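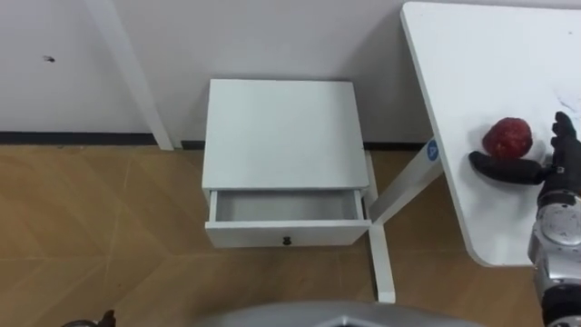
Šťastný live record — which pressing has the full side two?

Posted by reelkeeper, June 30, 2023

I have two copies of the Šťastný live album and they don't match. The first is the Lostell pressing, catalog number 874. The second is the Stadano reissue. Both sleeves list the same songs in the same order, but side two on the Stadano is shorter. I timed the closing ballad on both. On the Lostell it has a second chorus after the piano break. On the Stadano it goes from the break straight to the applause.

Does anyone know if there is a third version? I'd like to find the complete concert if it was ever released.

marlene_k
The Stadano was cut from a copy tape. Přemysl Tichý sang that chorus twice every night on that tour, so the Lostell has it right. I don't know of a third version on vinyl. There was a cassette, but I have never owned one.

tonearm62
I don't agree that the Lostell is right. The second chorus sounds like it comes from another night. Listen to the piano. It is a little sharp compared to the first half of the song, and the room sounds bigger. I think Lostell spliced it in to fill out the side and Stadano took it back out.

marlene_k
The piano is the same piano. Your turntable may be running fast toward the inner grooves.

tonearm62
Turntables don't speed up toward the inner grooves. I have played it on two decks and hear the same thing on both. I also have the radio broadcast of the Havberg show, and the audience whistle at the end of the Lostell version is on there too. Same whistle, same spot. The sleeve says the whole record was taped at one hall, and it wasn't Havberg.

reelkeeper
I hadn't thought of that. I don't have the broadcast. Is the whistle before or after he thanks the band?

tonearm62
Before. It comes right on the last chord. He says Ctibor Doležal's name about 13 seconds later, and on the record they fade just ahead of that.

palmer.d
Doležal played piano for the whole tour, so the name doesn't settle which night it was. I saw them in May of that year, the week before Havberg. He did repeat the chorus, but he sang it softer and mostly off the microphone. The one on the Lostell is full voice. I can't say that proves anything, he could have sung it differently each time.

marlene_k
People whistle on last chords all the time. I'd want to hear both side by side before I call it the same one. Can you post a clip?

tonearm62
I can make a transfer over the weekend. My broadcast tape is second generation and there is a dropout in the middle, but the ending is clean.

needle_and_thread
Going back to the first question — the cassette has 19 tracks and the LP has fewer. I had the cassette and sold it, which I regret. The extra songs were two duets and a medley of his early singles. I don't remember what the ballad did on it. The cassette number was 279, if you want to search by that.

reelkeeper
Thank you, that helps a lot. I searched before under the album title only and got nothing but the LP. Did the cassette have the same cover?

needle_and_thread
Same photo of Tichý with the blue lettering moved to the spine. Mine had no notes inside, only the track list.

palmer.d
Watch the spelling when you search. Sellers leave the accents off Šťastný and some of them drop the first T too. I found my LP under "Sastny."

marlene_k
I still think the Lostell is the better record to listen to, wherever the chorus came from. The Stadano has less surface noise but the bass is thin and his voice sits too far back. If the cassette turns up I would be interested in a copy of the track times.

tonearm62
No argument on the sound. I play the Lostell more myself.

reelkeeper
Found a cassette listed with number 279, no case, seller says it plays. I've asked for the running time of each side and will post it when I get an answer.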